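**Club project: hanging keys on a wall hook. How many demos?**

**tallbolt** (June 3, 2024)

I help run the student robotics club at Sellier. We entered the household task at Marwat this year. The task is simple on paper: pick a keychain up off a table, hang it on a hook on the wall, let go, back off. You get 15 tries and they count how many stay on.

We drive the arm by hand, record it, and train on the recordings. At the moment we have 300 demos. It grabs the keys almost every time. Hanging is the problem. It gets close to the hook and then stops, or pushes the ring past the tip and opens anyway.

Some of the students want to keep recording until we have 2,000. I'm not against it but that's a lot of evenings. Has anyone done something like this and can say whether more data fixes it?

**fourth_axis**

More data fixed it for us, on a mug rack. We had the same thing where it hovered. I'd keep going.

What are you using for the arm?

**tallbolt**

Mesumex arm with the stock two-finger gripper. Logging and playback through Odau.

**pinegravel**

I don't agree that you should just record more. We did a cable hanging task last year and doubled the set twice. The score hardly moved. What moved it was throwing out bad demos. We had five students driving and they all did the last part differently. One came in from below, one came in from the side, and one shook the arm until it caught. The policy learned a mix of all of it.

Go through what you have. If the approach to the hook isn't the same kind of motion each time, 2,000 of them won't help.

**fourth_axis**

A mug handle is stiff, I'll give you that. A keychain isn't. But I'd still say variety is good. If all the demos are the same clean motion, it has no idea what to do when it's a little off.

**pinegravel**

Variety in where the keys start, yes. Variety in how you hang them, no. Those are different things and people mix them up all the time.

Also record some on purpose where you miss, back out, and try again. Cut out the miss and keep the recovery.

**tallbolt**

We have three drivers. I watched a batch last night and pinegravel is right that they don't match. One of them goes for the big split ring and the other two go for whatever loop is closest. I hadn't noticed.

**quietservo**

Which ring are you allowed to use? Last year the rules said any part of the keychain as long as it hangs free.

**tallbolt**

Same this year. Any part.

**quietservo**

Then pick one and make everybody use it. The big ring gives you the most room. The small loops are closer to the fingers, so the keys swing less. We used the small loop and gripped right next to it. Bad for tolerance, good for swing.

**fourth_axis**

I'd go with the big ring. A bit of swing dies out if you wait a second before the last move.

**quietservo**

The demos have to include the wait, then. Students get bored and skip it. Ours did.

**backlash_ben0**

Can the camera see the hook when you get near it? Clear hooks with thin wire are awful. We had one camera across the room and the wire was maybe two pixels wide. We could have recorded forever.

**tallbolt**

There's one on the wrist. Hooks are the clear stick-on kind with a silver wire. A couple of wrist shots from our practice room:

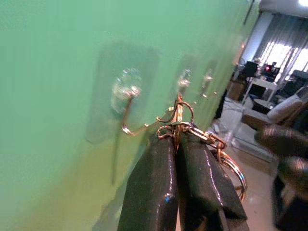
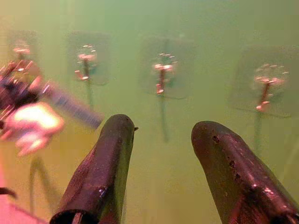

We feed it in at a pretty low resolution because training was slow otherwise. I should have said that in the first post. The room camera is at the same size, and I doubt it does much for the last inch.

**backlash_ben0**

I would try that before you record anything else. Turn up the wrist input and leave the room camera small. It costs you training time and no evenings at all.

**pinegravel**

Agreed, but do one change at a time or you won't know which one did it. Sort the demos first and retrain on what's left at the old size. Then raise the resolution.

**fourth_axis**

I'd do it the other way. Resolution is one line in the config. Sorting 300 demos is a weekend.

**pinegravel**

It's an afternoon if you only watch the last ten seconds of each.

**tallbolt**

We did the sorting first, mostly because two of the students had time for it. 39 thrown out for shaking the arm or letting go early. We also tagged which ring was used. Big ring turned out to be less than half.

Retrained on the big ring ones only. It stops short less but still opens too soon if the ring is touching the tip and not over it. The higher resolution run is going now. It's slow, and I had to drop the batch size to fit it.

Next practice we'll record more with the big ring only, same driver for the first batch, and a one second wait before the final move. I'll ask the other two to write down how they come in so we can agree on it.

**quietservo**

Check the hook spacing in the rules too. Ours was tighter than what we had practiced on and the arm kept brushing the next one over.

**tallbolt**

I don't think we measured that. Will do.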